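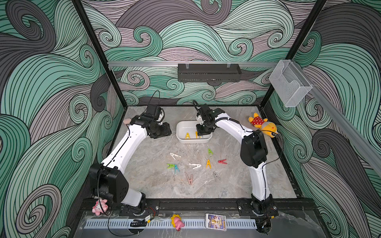 Monday, August 25, 2025

Budget day, so no soldering. Writing this up while it's still fresh in my head, and also so that whoever reads this book after me can see why we asked for what we asked for.

Started with the grippers, as they're the thing I keep moaning about. We've got two arms in the cell and no spare gripper for either, which means a cracked finger on one side stops the whole two-arm job. Teodoro's view is that we should buy one complete gripper and a bag of fingers, and I think he's right (I'd wanted two complete ones, but he asked me when we'd last lost the motor end of one and I couldn't come up with a date). The fingers are what wears. Mendum list them at 39 pounds a pair, and a whole gripper at 1106, which made me put my tea down. One gripper, four pairs of fingers. That's going on the form.

Wrist cameras next. Skulach still sell the small ones at 119 each and I want two, one to fit and one for the drawer. The cable is the weak point as far as I'm concerned, not the camera. Every time the wrist rolls right over, that loop gets a tug, and we have already had one afternoon of flickery pictures that went away when I reseated the plug. Asked Skulach whether they do the same cable with a right-angle end. They do, but the chap on the phone couldn't say when. I've put two down anyway and if they don't turn up before the end of the quarter we lose nothing except the line on the sheet.

Then we got into the question of whether the second cell should be a copy of this one or something better, and that ate the rest of the morning!

My case for a copy: all the spares fit both, anyone who can run one can run the other, and we've got the drawings. Black frame, silver rail across the back, bases bolted to the front rail, cable tray in front of that. It goes together in a couple of days if the bolts come with it. Teodoro's case against: the cable tray is in the wrong place. It sits right where you lean in to reset the pegs, things get put down on it, and it has turned into a shelf. Fair enough. I had a look while he was talking and I wasn't in a position to argue. So the second one gets the tray underneath, or on the back, and a proper shelf off to the side for the props. Vernasside do a clip-on shelf for that frame size. Haven't got a price. Chase.

He'd also like the power and control boards boxed in on the new one. I agree, and I'd like it done on the old one too while we're at it. Added two enclosures, vented, price to follow from Valente.

Wallpaper panels – we had a long chat about these for something so cheap. The wavy green and grey ones have been fine, and swapping the walls is the quickest way we have of making the cell look like a different place to the cameras. What I'd like is a set of thin boards we can slide in and out, with a different paper on each, instead of peeling and sticking. Same for the floor. The marble-look one wipes clean nicely and I wouldn't mind a second in a darker colour, as white things on a pale floor are hard work. The white bin and the white pegs especially. I've put down a dark floor sheet and a few rolls of paper and called it one line, "cell linings", so it doesn't look as silly as it is.

Now the small stuff, which is where I always go wrong. Clothes pegs. I know! But they're the job we run most at the minute, pegs off the floor and into the bin, and they break, and they go under things. The plastic ones in mixed colours are good because the shape's the same and only the colour changes. I'd also like some wooden ones, to see if the grip we've got carries over. Ordered out of petty cash, 31 of our finest pounds, including three more of the white bins in two sizes. Teodoro wanted soft toys added to that as well. I said no, we have plenty of soft toys. He said they were all the same sort of squashy. We left it there.

Things I took off the list:
Third arm. Lovely idea, no floor space, and nobody has time to write the code for it.
Force sensor for the right wrist. Put off until next year. I want to see the Mendum one working on somebody else's bench first.
New workstation. The old one is slow but it isn't what's holding us up.

Things I put on that weren't there this morning:
Spare base cables for both arms, one each.
Cable clips and sleeving, a decent amount. The right arm's cable droops down at the wall side and I don't like it near the toys.
A second acrylic holder like the one on the slanting rail.
Labels. Real ones, from the printer, not tape and biro.

One worry that I couldn't put on any form: the lead time on arms. If we go for the second cell, the frame can be here quickly, but the arms can't, and I don't want a bare frame standing in the corner collecting coats until spring. So I've asked for the arms and the frame to be on one order with one delivery date. Valente have done this for us before and they grumbled, but they did it.

To do tomorrow:
Ring Vernasside about the shelf.
Get the enclosure price out of Valente in writing.
Ask Teodoro to check my sums, I added the camera line twice the first time round.
Find the box of M5 bolts before anyone orders more M5 bolts.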